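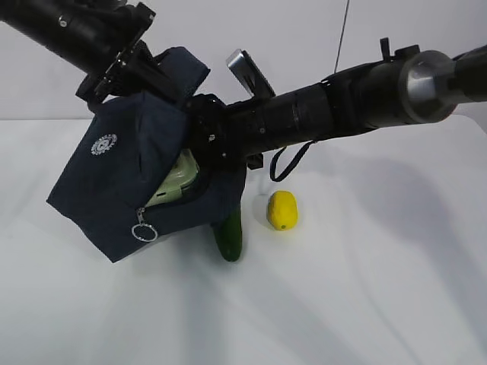
Repairing a bag should be as easy as buying one

My town, Sistden, has 3,000 people and five places that will sell you a bag. It has one place that will mend one, and that place opens on two mornings a week. I think this is the wrong way round, and I think shops could change it without much trouble.

Most bags are thrown out with nearly all of their fabric still sound. A zip fails, or the stitching goes where a handle meets the side. The rest would last another ten years. I had a weekend bag from Urnier that went at the seam in March. The shop offered me 20 per cent off a new one. I asked if they could sew the old one and was told they didn't do that.

I took it to Van Wyk, the shoe repairer behind the station, and paid less for the work than I would have paid for parking in the city. It took him a day. The stitching is a slightly different blue and I don't mind.

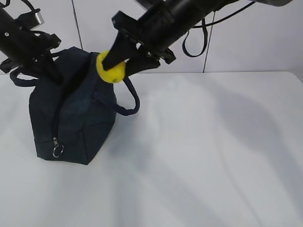 The usual answer is that people don't want repairs, they want something new. Some do. But people can hardly ask for a service they have never seen offered. When the Maven department store still had a workroom on its top floor, there was a queue at the counter most afternoons. It closed to make room for luggage.

Cost is the better argument against me. A cheap bag can cost less than an hour of skilled sewing, and no amount of goodwill alters that. My reply is that bags are now made in ways that waste the hour. Linings are glued down, so a mender has to cut in and close up again before touching the fault. Leave a lining open along one seam and the same job takes 40 minutes less.

I would like two things. Any shop selling bags should have to tell customers where they can be mended, and makers should sell spare zips and sliders for every model they stock. Car makers have managed it with far more parts than a bag has.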